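What counts as a finished episode for a pick-and-place task with cookware?

Asked 2026-02-15

Hi all! I run a small bench setup with one arm, and we're writing our first rules for recording demos. The task is simple on paper: pick a small item off a plate, put it in the pot, done. We have 594 episodes already and my labmate wants to toss a bunch of them because the arm didn't go back to its home pose at the end. I say the task was done so they should count. Who's right? Also, do you reset the props to the exact same spot every time, or let them wander a little?

3 answers

Tsehay Chala
Your labmate is half right, sorry! Write the end condition down before anybody records anything, then stick to it. Ours (we call the rule sheet Sotden, long story) says the item is let go, the gripper is clear of it, and the arm holds still for 2 seconds. Going home is a separate label. So I wouldn't toss yours -- I'd tag them "no home" and let whoever trains on them decide. Deleting is the one thing you can't undo.

On the props, let them wander, but inside limits you put on paper. We tape the limits on a printed map and never on the table itself, or the tape ends up in every recording and the policy happily learns tape. And keep people's hands out of reach until the arm is stopped, not just slow. I used to lean in to nudge a plate between runs and I got bumped in the wrist for it. Now the stop button gets pressed before every reset, even the lazy ones.

ambaye_bench
just delete them, disk is cheap and you can record more. 60 clean ones beat a pile of junk imo

Risport
Going to disagree with the one above me, unless your people love recording way more than mine do. What I'd add is to log failures too. If the item gets dropped, finish the run, mark it failed, and don't quietly redo it. We skipped that until March of last year and our success numbers looked amazing and meant nothing.

Lids need their own line in the rules. Say whether the pot starts open or covered, and if it's covered, say where the lid goes once it's off. We had 27 runs where each operator parked it somewhere different and I had to sort them by hand, which was a pretty miserable afternoon. Same goes for anything with a plug -- ours stays unplugged for all demos, and whoever starts the session checks it and initials the sheet. Oh, and write down who's driving the arm. Everybody has their own style and you'll want to know later.
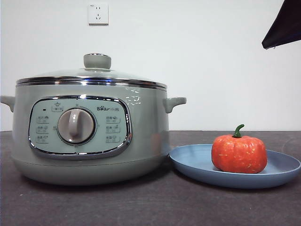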